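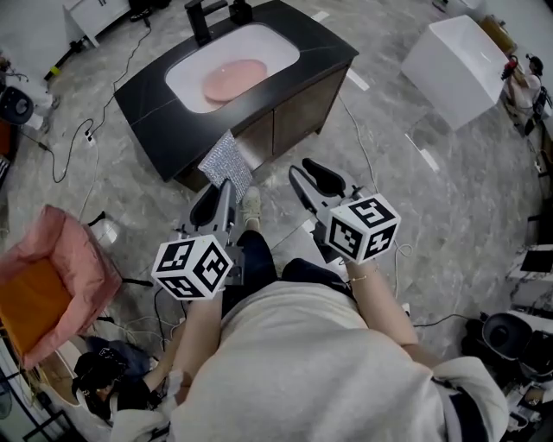 4.2 Where the wet things go

I came into this project wanting to write about towels, and I ended up writing mostly about edges. Let me back up a little. When Katia Caputo and I started visiting homes in Dillalcombe in October, our plan was to ask people how they dried and stored household textiles in small bathrooms, and the interview guide had a whole page on rails, hooks and heated racks. People answered those questions politely enough, and then we'd walk into the bathroom and the rail would be holding a robe and a shower cap while everything in daily use was draped over something else. The front edge of the vanity was the big one. In Figure 3 a silver sequined cloth hangs over the front of a black stone countertop, down toward the floor, and a round pink mat is lying in the basin itself. I love this picture, because it has both of the habits I want to talk about in this section: the edge used as a rail, and the basin used as a shelf.

Figure 3. Vanity with a cloth over the counter edge and a mat in the basin.

Let me take the edge first. Of the 37 households we visited, most had bought some kind of hanging hardware within the past few years (the over-the-door kind was popular, and so was a suction bar that everybody complained about). Owning it didn't seem to change much. One woman in the Wellthorpe apartments told us she hung her hand towel on the rail when her mother-in-law came over and on the counter the rest of the time, "because that's where my hands are." I wrote that down twice. Rusu's older work on kitchens makes a similar point about dishcloths and oven doors, and I think the argument carries over pretty well: a cloth lives where it gets picked up, and a rail across the room is asking for two extra steps with dripping fingers.

The basin is a stranger case, and I'm less sure what to do with it. People put things in sinks all the time, of course, but I had always thought of that as a stop on the way to washing. Some of our participants did mean it that way. Others talked about the basin as a place to leave something for a while, a kind of bowl that happened to have a drain. When we asked what they did if they needed to wash their hands, the usual answer was a shrug and "I move it." Katia thinks this is a storage habit and I think it's closer to a reminder, like leaving an envelope on the stairs so you'll carry it up. We never settled it! The diary entries don't help as much as I'd hoped, either. We collected 1456 of them, and only 456 mention the basin at all, often in the same breath as toothpaste.

There's also the question of the fabric. Our coding scheme, which we borrowed from the Ivetex survey and then fiddled with, sorts bathroom textiles into absorbent and decorative. That worked fine on paper. In the interviews it fell apart fast, since people kept telling us about pretty things they used for drying and plain things they kept for show. We added a "both" category after the second round of coding, and I'd add it from the start if I did this again. It matters for the edge habit in particular, because a heavy or slippery cloth behaves differently on polished stone than terry does, and several people described folding a corner back under a soap dish to keep the thing from sliding off.

Section 4.3 picks up with bath mats, which gave us trouble of their own.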